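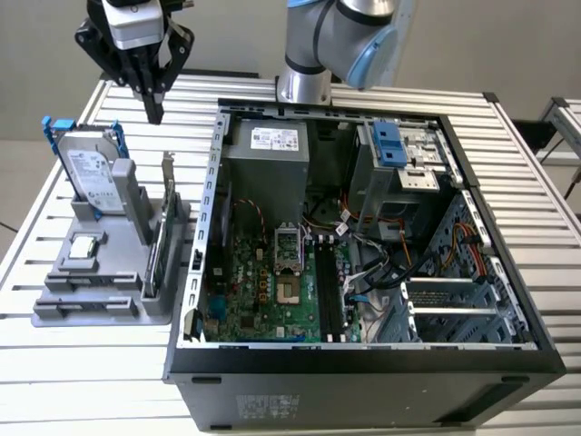 # Montagezelle Cavberg M2 für die PC-Wiederaufbereitung

Zweiarmige Tischzelle für das Bestücken und Zerlegen gebrauchter Desktop-Rechner. Hersteller: Ballholm, Gerätebau. Artikelnummer 2604.

## Einsatzbereich

Die M2 ist für Aufbereitungsbetriebe ausgelegt, die Bürorechner in kleinen, wechselnden Serien bearbeiten. Das Gehäuse wird liegend und ohne Seitenwand auf den Nutentisch gelegt. Laufwerk, Erweiterungskarte und Prozessor stehen in einer Teileaufnahme links vom Gehäuse bereit. Öffnen, Reinigen und Sichtprüfung bleiben Handarbeit.

## Stand der Automatisierung

Die Tabelle gibt den Softwarestand vom Juni wieder. »Freigegeben« heißt: Betrieb ohne ständige Aufsicht zulässig.

| Arbeitsschritt | Status |
|---|---|
| Festplatte im Einbaurahmen einschieben | freigegeben |
| Erweiterungskarte stecken | freigegeben |
| Speichermodule stecken | freigegeben, nur bei freiem Zugang von oben |
| Prozessor in offenen Sockel einlegen | unter Aufsicht |
| Sockelbügel schließen | unter Aufsicht |
| SATA- und Stromkabel anschließen | nicht freigegeben |
| Kabelbaum verlegen | nicht vorgesehen |

Starre Teile mit definierter Lage beherrscht die Zelle. Lose Kabel beherrscht sie nicht zuverlässig. Ein herabhängender SATA-Stecker liegt in jedem Gerät anders, und das Greifen am Kabel verdreht den Steckerkopf. Bei Mostadis, wo zwei Zellen laufen, werden sämtliche Kabel von Hand gesteckt. Betriebsleiterin Frida Hjaltested rechnet die M2 dort als Entlastung eines Arbeitsplatzes, nicht als dessen Ersatz.

## Technische Daten

- Arme: zwei, hängend oder stehend montierbar
- Greifer: Mehrfingergreifer, Finger einzeln tauschbar
- Tisch: Aluminium-Strangpressprofile, Nuten durchgehend
- Teileaufnahme: Kunststoff, grau, austauschbar
- Leistungsaufnahme, Spitze: 2241 W
- Versorgung: 400 V, dreiphasig
- Wartungsintervall: 3000 Betriebsstunden

## Voraussetzungen am Aufstellort

Ebener Boden, gleichmäßiges Licht ohne direkte Sonne, ESD-Erdung des Tisches. Spiegelnde Gehäuseflächen stören die Lageerkennung und sind abzudecken. Kabel, die über dem Sockel oder den Speichersteckplätzen liegen, vor dem Start zur Seite binden. Andernfalls bricht das Programm mit Meldung 17 ab.

## Bekannte Einschränkungen

Verbogene Kontaktstifte werden nicht erkannt. Laufwerksverriegelungen aus Kunststoff werden mit begrenzter Kraft betätigt; schwergängige Riegel müssen vorher gelöst werden. Für jede neue Gehäusebauform ist ein Einlernvorgang nötig, den eine geschulte Person in einer halben Schicht durchführt.

## Lieferumfang

Zelle mit Tisch, zwei Greifer, eine Teileaufnahme nach Wahl, Steuerung, Handbuch (deutsch, englisch). Schutzzaun und Absaugung sind nicht enthalten. Weitere Aufnahmen fertigt Gunnlaugsson nach Muster.

Anfragen zur Technik: Bjartur Toft. Schulung und Inbetriebnahme: Tae-yang Hwang.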